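Speaker notes: Ullham hand service, buyer session
28 January 2019

Slide 1. Title
Wait for the doors to close. Say which talk this is, because the room before us runs over. Twenty-minute slot with questions at the end. Mention that the price sheet is on the back table and that I will not be reading it out.

Slide 2. What is on offer
Ullham is a hand plus a service contract. You don't buy the hand by itself. The contract covers setup, training for your floor staff, spare parts and a visit every 6 months. Trismont sells the arm that most sites pair it with, but the mounting plate fits other arms too. Ask who in the room already runs a Trismont arm. If most hands go up, skip slide 3.

Slide 3. Mounting
The plate goes on with 8 bolts. Allow two people and a morning. The cable comes out at the back of the hand and needs slack at the wrist, so don't tie it down tight. Most of the calls we took last July were about a cable that had been tied too short.

Slide 4. Who we looked at it with
We ran the review at the Plikden site. They pack mixed goods, a lot of it in cardboard, and they had been using suction cups for everything. Suction was fine on flat boxes and poor on soft goods and bags. That is the gap they wanted filled.
Don't get drawn into their order volumes. They asked us to leave those out.

Slide 5. On the floor
Leave both pictures up while talking about cell layout. Give people time to look.
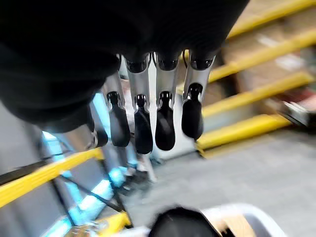
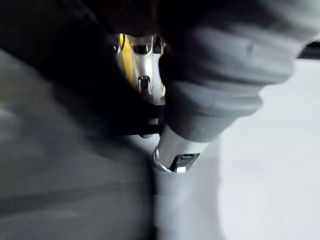 Slide 6. Cell layout
Plan the space before you plan the software. The hand needs clearance on every side when it turns over, more than people expect from the catalog drawing. Walk the path by hand at low speed first. Mark anything fixed to the floor, such as racks, rails and posts, and put it in the map before the first full-speed run.
Keep bins in the same place every shift. The system can find a bin that has moved, but it takes longer each time and the staff end up waiting.

Slide 7. What we liked
Fingertip pads are quick to change. One screw each, no need to take the hand off the arm. Plikden kept a set in a drawer next to the cell.
Grip force can be set per item. The screen for this is plain and the operators picked it up in one shift.
The training is done on your own goods. They don't bring a box of sample parts.

Slide 8. What we did not like
Startup is slow. It runs a finger check every time the power comes back, and you can't skip it.
The cover over the hand is hard to clean. Dust gets into the folds. Ullham says a smoother one is coming and would not give a date, so don't promise one.
The manual has two sections that disagree on torque for the plate bolts. Use the figure in the service section. I have reported this.

Slide 9. Jayasinghe option
Jayasinghe offers a two-finger gripper with a similar contract at a lower monthly rate. If your goods are all boxes, look at it first. It is simpler and there is less to wear out. For mixed bins we would still pick the Ullham hand. Say this clearly, people always ask.

Slide 10. Contract terms
Minimum term is 2 years. Pads and cables are included, fingers are not. A finger broken in a collision is charged, and the log decides what counts as a collision. Read that clause before signing. Response time on a fault call is 11 hours on the standard plan. There is a faster plan but we did not test it.

Slide 11. Questions
Likely ones: noise, food goods, second-hand arms. Noise is low. Food goods are not covered. For second-hand arms, check the controller version with Ullham before paying for anything.
Point to the price sheets again. Leave the contact slide up until the next speaker plugs in.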